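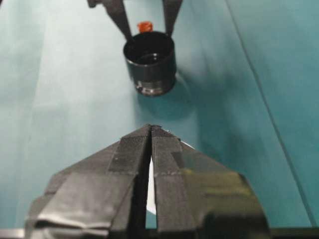

Garnora 채용 관리 설명서
작성: Wilma Verhoeven | 6월

4장. 임원 후보자 검색 프로젝트 등록

이 장에서는 의뢰사의 임원 검색 건을 Garnora에 등록하고 후보자 명단을 의뢰사와 공유하기까지의 절차를 설명한다. 작업에는 '프로젝트 관리자' 이상의 권한이 필요하다.

4.1 프로젝트 생성

1. 상단 메뉴에서 [검색 건] > [신규]를 선택한다.
2. 의뢰사 코드를 입력한다. 코드가 없는 의뢰사는 3장의 절차에 따라 먼저 등록한다.
3. 직위명, 보고 대상, 근무지를 입력한다. 직위명은 공백을 포함하여 200자까지 입력할 수 있다.
4. 공개 범위를 지정한다. 기본값은 '담당 팀'이다.
5. [저장]을 누른다. 16자리 프로젝트 번호가 발급된다.

참고: 프로젝트 번호는 변경하거나 재사용할 수 없다. 잘못 등록한 건은 삭제하지 말고 상태를 '취소'로 바꾼다.

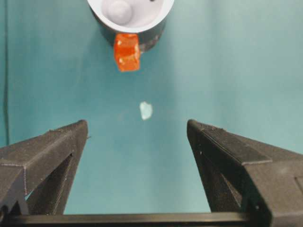
4.2 후보자 명단 연결

1. 프로젝트 화면에서 [명단] 탭을 연다.
2. [가져오기]를 눌러 CSV 파일을 지정한다. 문자 인코딩은 UTF-8이어야 한다.
3. 열 대응표를 확인한다. '현 소속'과 '최종 직위'는 필수 항목이다.
4. 중복 검사 결과가 표시되면 항목별로 '병합' 또는 '별도 유지'를 선택한다.
5. [적용]을 누른다.

주의: 병합한 기록은 되돌릴 수 없다. 동명이인은 경력 시작 연도와 전자우편 주소를 대조한 뒤 처리한다.

주의: 개인정보 수집 동의일이 비어 있는 후보자는 의뢰사 공유 명단에서 자동으로 제외된다. 제외된 기록은 [명단] > [보류]에서 조회한다.

4.3 의뢰사 공유

1. [공유] 탭에서 수신인을 추가한다.
2. 열람 기한과 내려받기 허용 여부를 설정한다.
3. 미리보기에서 보수 정보와 내부 평가란이 숨김 상태인지 확인한다.
4. [발송]을 누른다.

참고: 공유 화면은 443번 포트를 사용한다. 의뢰사 방화벽에서 접속이 차단되면 화면에 오류 코드 11이 표시된다. 이 경우 의뢰사 전산 담당자에게 포트 허용을 요청한 뒤 [재발송]을 누른다. 기존 링크는 재발송 즉시 만료된다.

프로젝트 종료와 기록 보관 절차는 5장을 참조한다.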